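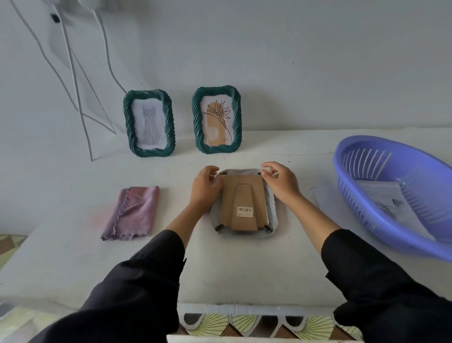

Ignacio Pastor wrote to me under my last post that he would never buy a frame with a cardboard stand again, because two of his fell on their faces in the first month, and he asked if the Sirwood ones are any better. I promised him an answer, so this review is also for him.

I own three frames from the Sirwood line now. Two are the dark green ones with the thick border twisted like a rope, and one is the gray one with the wavy border. I ordered them in May from the shop Zistita, which sells them one by one and not in sets. I liked this, for I did not want three of the same color.

First the stand, Ignacio. Yes, it is cardboard. It folds out from the middle of the back and it is narrower at the top. On a flat table my green frames stand well, and they lean back a little against the wall anyway. In the middle of a shelf, with nothing behind, I would trust them less. If you push the shelf, the frame moves. I did not have a fall until now, but I don't have a dog or small children.

The back is a brown board, held with small black clips near the corners. This is the part I like most. My old Mazurek frame had metal tongues which you must bend up with a knife, and after the third time one broke. The clips of the Sirwood you turn with the finger. On one of my green frames a clip was so tight that I needed a coin, and it left a small mark in the board. From the front you see nothing of it.

To change the picture I do it always in this way. I put the frame with the face down on a clean table, turn the clips, lift the board from the bottom side and take out the paper sheet that comes with it. Then I clean the inside of the front cover before the new print goes in. Please do not skip this! The first time I was in a hurry and I closed everything with a hair inside, exactly over the face of the cat, and I had to open it all again.

The cat is a pencil drawing and it has the best place, in the left green frame. Next to it is a plant drawn in black line over a tan arch. I was afraid the thick green border would be too strong for such quiet pictures, but it is the opposite, they look more important now. The gray one has flowers in gray and white and is more calm. My sister says it is boring. I will put it in the bedroom, where boring is allowed.

Now cleaning, which is my real complaint. A border with waves or with a twisted rope collects dust in every small valley. With a smooth frame you pass the cloth one time and it is finished. With these you must follow the pattern, and the corners take the most time.

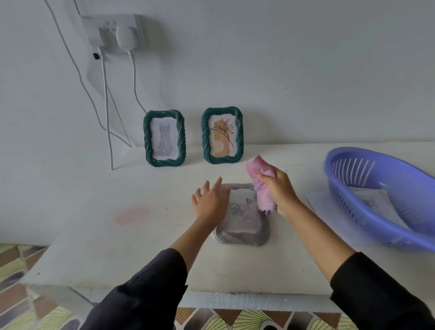
Cleaning the gray frame with a pink cloth.

I use a soft cloth and no spray. A spray can go under the edge and reach the paper, this happened to me with a Grustemley frame some years ago and the print got a brown wave at the bottom. For the deep places in the green border a dry paintbrush is better than the cloth.

The price was 95 for everything with the delivery, and I find it a little high for frames with cardboard behind. Zistita sometimes has up to 70 percent off on single pieces, but then you must take the color which is left. I waited for a second gray one and it did not come.

Good: easy clips, nice heavy look, the border is the same quality on all sides.
Not so good: dust, the stand, one clip too tight.

I would buy the green again. The gray only with a discount.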